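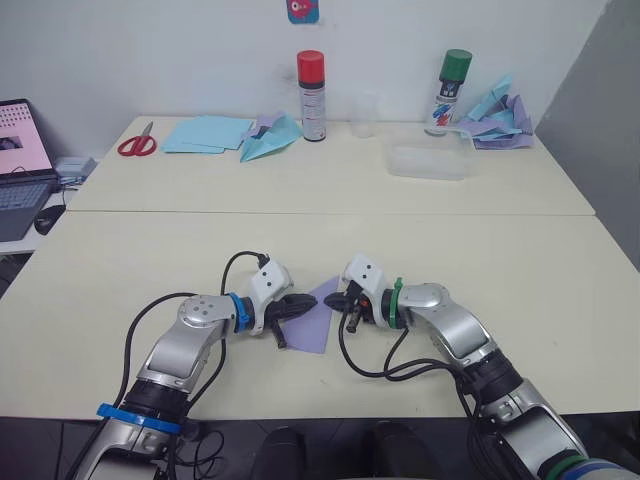 Cream-colored table, front side.

Linbridge shared workroom – monthly safety check with comments
Date of check: 3/3/21
Rooms checked: main room, kitchen corner, corridor, store room, back exit
Marks used: OK / Fix soon / Fix now

1. Exits and corridor

Main door opens fully and closes by itself – OK
Back exit opens without key from the inside – OK
Exit sign lit above the main door – OK
Exit sign lit above the back exit – Fix soon
Corridor free for the full width – Fix now

Comment: The sign above the back exit is lit but very weak, and from the kitchen corner I could not read it. In the corridor there were again flat boxes from the Flullosier delivery leaning on the wall. I measured the free width and it was less than the 1000 mm which we have written in our own rules. I moved the boxes to the store room, so at the moment of writing it is free. Please do not put them back there, also not for one hour. I keep the mark as "Fix now" so that it gets read.

2. Fire equipment

Extinguisher by the main door, pin and seal present – OK
Extinguisher in kitchen corner, pin and seal present – OK
Fire blanket in its holder – OK
Service tags in date – Fix soon
Smoke alarm test button – OK

Comment: The tag on the kitchen extinguisher is good until April only. The one by the door has the number 421 on the tag, but in our list it is written as 412. I think the list is wrong and I have corrected it in pencil. Somebody should compare it with the service paper. I could not find this paper in the folder.

3. Electricity

Switchboard door closed and nothing stored in front – OK
Test of the safety switch – OK
Power boards not connected one into another – Fix now
Cords without damage – Fix soon
Test tags on kettle, toaster, heater – Fix soon

Comment: Two power boards were plugged one into the other behind the bookshelf. I have taken them apart and put a note. The cord of the small heater is bent hard near the plug and the outer cover is starting to open. I did not cut it, I only put the heater on the top shelf with a paper "do not use". The toaster has no tag at all. Maybe it came from the Tully site when they closed their kitchen, but I am not sure of this.

4. Kitchen corner

Floor dry and not slippery – OK
Hot water temperature at the tap – OK
Fridge seal clean – Fix soon
Sharp knives in the block – OK
Cleaning products away from food – OK

Comment: The fridge seal has black spots in the lower corner. Warm water and a little bicarb should be enough. The bin lid is loose but it is not a safety matter, so I did not mark it.

5. First aid

Kit in its place and green sign visible – OK
Contents complete – Fix soon
Eyewash in date – OK
Emergency numbers on the wall – OK

Comment: Only 5 wide plasters are left and the small scissors are missing. The last order was to Bredmont and it cost too much for the delivery, so it may be better to put it together with the paper towels next time.

6. Tables, chairs and light

Tables stable, no sharp edges – OK
Chairs, all feet with rubber – Fix soon
Light level at the tables – OK
Windows open and close – OK

Comment: All tables were pushed with the hand from two sides and none of them moves. One grey chair has lost a rubber foot and makes a scratch on the floor. The light was measured at the darkest seat and the meter showed 266 lux. I write OK for general use, but for reading small print I would like more than this. Cleaning the lamp covers could already help – there are dead insects inside.

7. Store room

Heavy things on the lower shelves – OK
Shelves fixed to the wall – OK
Step ladder, feet and lock – OK

Comment: The boxes from item 1 are now on the left side, on the floor. Please be careful when you go in.

Points from last month still open: back exit sign, fridge seal.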